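Relatório de projeto – Unidade curricular de Tecnologia Alimentar

Influência do tempo de repouso da massa na textura e na absorção de gordura de pastéis de grão fritos

1. Introdução

O pastel de grão é um frito salgado feito com farinha de grão-de-bico, água, sal, cebola e especiarias. Vende-se em bancas e cafés, quase sempre acabado de fritar, e perde qualidade em poucas horas. A receita de base varia muito de casa para casa, e um dos pontos em que as receitas menos concordam é o repouso da massa. Umas mandam fritar logo, outras pedem meia hora, outras deixam a massa no frigorífico de um dia para o outro.

O grupo quis saber se esse tempo altera o produto final de forma mensurável. A questão tem interesse prático para quem prepara massa em quantidade, porque o repouso ocupa bancada e frio. O trabalho foi feito em novembro, na cozinha pedagógica do curso.

2. Materiais e método

Usou-se farinha de grão-de-bico da marca Provier, toda do mesmo lote, e óleo de girassol Lunero. A cebola foi picada à faca e escorrida antes de entrar na massa. As especiarias (cominhos, curcuma e malagueta seca) foram pesadas em conjunto e divididas em partes iguais.

Prepararam-se 3 massas com a mesma composição:

Massa A – frita logo depois de misturada
Massa B – repouso de 30 minutos à temperatura ambiente, tapada
Massa C – repouso de uma noite no frigorífico, tapada

Cada massa pesava 517 g antes de ir à fritadeira. De cada uma tiraram-se 19 pastéis com a mesma colher doseadora, e a sobra foi rejeitada. A fritadeira era uma Rebane de cuba simples, com termóstato. O óleo foi mudado entre massas e esperou-se sempre que a luz do termóstato apagasse antes de nova fritura.
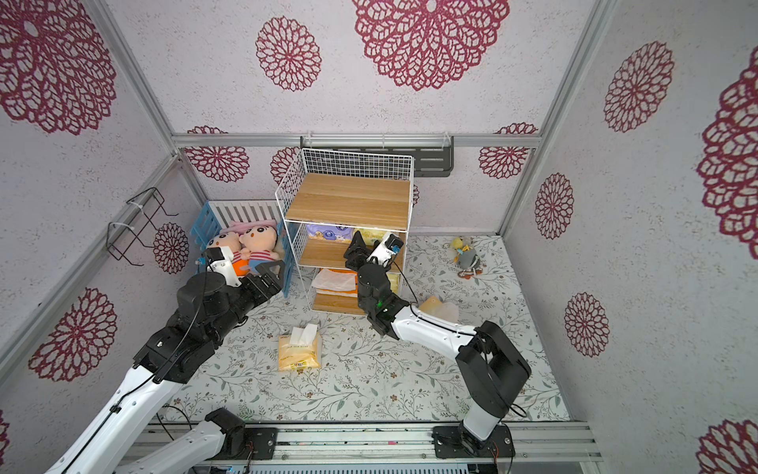 Um comentário recebido na apresentação intermédia foi que a comparação ficava coxa sem controlar a temperatura da própria massa: a massa C entra fria no óleo, baixa-lhe a temperatura, e parte do efeito atribuído ao repouso pode vir daí. Drirkby, a receita escrita que serviu de ponto de partida, manda tirar a massa do frio uma hora antes, e o comentário sugeria fazer o mesmo.

A sugestão foi aceite. A massa C passou a sair do frigorífico uma hora antes da fritura e os ensaios anteriores com massa fria não entraram nos resultados.

A gordura absorvida foi estimada de modo indireto, pela mancha deixada em papel absorvente pesado antes e depois. É um método grosseiro, que mede sobretudo a gordura à superfície. A textura foi avaliada por colegas de turma, em prova cega, com uma ficha de três perguntas: crosta, miolo e sabor a farinha crua.

3. Resultados

A massa A deu pastéis de forma irregular, com pontas finas que escureciam antes do resto. Vários provadores notaram sabor a farinha crua no centro. O papel absorvente ficou mais pesado do que nas outras duas.

A massa B foi a preferida na crosta e no miolo. Caía da colher com facilidade e os pastéis saíram parecidos entre si.

A massa C ficou mais líquida, o que se explica pela água que a cebola largou durante a noite. Os pastéis alastraram no óleo e a crosta amoleceu depressa. No sabor, porém, teve as melhores notas, com as especiarias mais presentes.

4. Discussão

O repouso curto parece bastar para hidratar a farinha. O repouso longo melhora o sabor mas traz o problema da água da cebola – uma solução possível é juntar a cebola só na hora de fritar, o que não foi ensaiado.

Os resultados têm limites claros. Fez-se uma só repetição por massa e a prova dependeu de um grupo pequeno, sem treino. O método do papel devia ser substituído por extração com solvente, para a qual não havia equipamento disponível.

5. Trabalho futuro

Repetir a massa C sem cebola no repouso, e testar a mesma massa com farinha de moagem mais grossa. Falta também avaliar os pastéis duas horas depois de fritos, que é como muitos são comidos.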